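Chapter 7
Planning and Paying for Equipment

After working through this chapter you should be able to:

write a one-page statement of need before contacting any supplier
separate purchase price from cost of ownership
build an equipment budget that covers spares, space and staff hours
decide when to buy, when to lease and when to wait

Key terms: statement of need, cost of ownership, wear part, lead time, duty cycle, contingency

7.1 The hotel laundry that bought too early

Triresau is a company that cleans and restocks short-stay apartments. In its fourth year of business its owner, Fasil Assefa, decided that part of the linen work should be automated. Towels had to be picked up from beds and floors, sorted, bagged and counted. The work was dull, staff turnover was high, and a supplier had offered a discount on a two-arm system if the order was placed before the end of May.

Assefa placed the order. The arms arrived on time and met every figure on the data sheet. They were also too wide for the doors of most of the apartments, needed a power supply that the older buildings did not have, and came with grippers made for cartons. The discount had been real. The money spent on door ramps, new grippers and a second round of training was more than three times as large.

None of these problems was technical in the usual sense. Each could have been found with a tape measure and a few phone calls. The company's operations manager, Liya Woldemariam, later wrote a short review of the purchase, and several parts of this chapter draw on it. Her first finding was that the company had compared four suppliers with great care and had never written down what the equipment was supposed to do.

7.2 The statement of need

A statement of need is a short document, usually one page, that describes a task without naming a machine. It answers five questions. What is handled? Where is it handled? How often? How good does the result have to be? What happens if the equipment stops?

The second question is the one most often skipped. Suppliers show their equipment in demonstration halls with flat floors, even light and wide aisles. The customer's task takes place somewhere else. In lodging, home care and cleaning, it takes place in rooms with furniture in them, and the item to be picked up may be lying on a surface as soft as itself.

Compare two ways of describing the same task:

Weak: "The system must pick up towels."

Better: "The system must pick up a crumpled towel or similar cloth from a made or unmade bed, including beds with thick, fuzzy blankets, in a furnished room, without pulling the blanket off the bed."

The second version can be tested. It also tells a supplier that a suction cup will probably not do, and that a gripper meant for rigid boxes should not be quoted.

A statement of need should be written by someone who has watched the work being done, preferably in more than one location. Woldemariam's second attempt took her two days, most of it spent in apartments with a notebook. She recorded door widths, bed heights, outlet positions and the clear floor space beside each bed.

7.3 Starting small: hand-held tools before arms

Many buyers assume that the first purchase in an automation project is a robot. Often it should be something much cheaper. A hand-held gripper lets a person carry out the task with the same kind of jaws that a machine would use later. The planner learns which pads hold, which slip, and how much room the jaws need to open, all before any large sum has been committed. If the tool carries a camera, the recordings can also be used to train the system.

The second Triresau project began this way. The company put off any decision about arms and budgeted first for hand-held tools, spare pads and staff hours. A typical working position has the jaws open over the bed and the cloth between them.
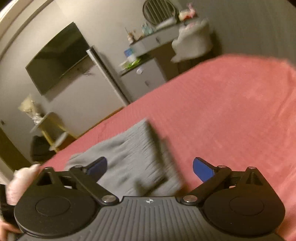
7.4 Price and cost of ownership

The purchase price is the amount on the invoice. The cost of ownership is everything the organization pays from the day the equipment is ordered until the day it is removed. For small tools and robot arms alike, the main items are as follows.

Delivery and setup. Freight, import duty, unpacking, mounting and the first calibration. Ask whether setup is included and who pays for a second visit.

Wear parts. Pads, belts, cables and batteries. A wear part is any part expected to be replaced during normal use. Get the price and the lead time in writing.

Space. Storage, charging points and any changes to doors or floors.

Staff hours. Training, daily checks and the time spent waiting when the equipment is down. In small organizations this is often the largest item and the one left out.

Software and data. Licenses, storage and backups. Licenses that renew each year belong in every year of the budget.

Removal. Resale, return or disposal.

Worked case. Elard, a linen service, plans to buy 18 hand-held grippers for a trial. The budget allows $3,000 for wear parts in the first year. The planner, Abenezer Alemayehu, divides the second figure by the first and finds that each tool has a little under $167 for pads and other replacements. The supplier's quote puts a set of pads at $50. Each tool can therefore be given three new sets, with a little left over. If the trial schedule calls for a change of pads every two months, three sets will not last the year, and either the schedule or the budget has to change. Alemayehu can learn this at his desk, before the order goes out.

7.5 Lead time and the order of purchases

Lead time is the period between placing an order and being able to use what was ordered. It includes delivery, but also inspection, setup and training. A project with several purchases should be planned backward from the day the work is to begin. Items with long lead times are ordered first, provided that the statement of need is finished. Items that depend on test results are ordered last.

Exercises

1. Choose a handling task at your workplace or school. Write a statement of need of no more than one page. Do not name any machine.

2. Using the Elard figures, find how many sets of pads the wear-part budget would cover if the number of tools were doubled. How many sets could each tool be given?

3. Vojtěch Ševčík manages a care home and has been offered a lease on a robot arm. List the items from Section 7.4 that he should ask about before signing, and state which of them a lease is likely to change.

4. Hwa-young Choo must choose between two suppliers. Araya has the lower price and the longer lead time for spare parts. Jurnent has the higher price and keeps spares in stock. Describe one situation in which each would be the better choice.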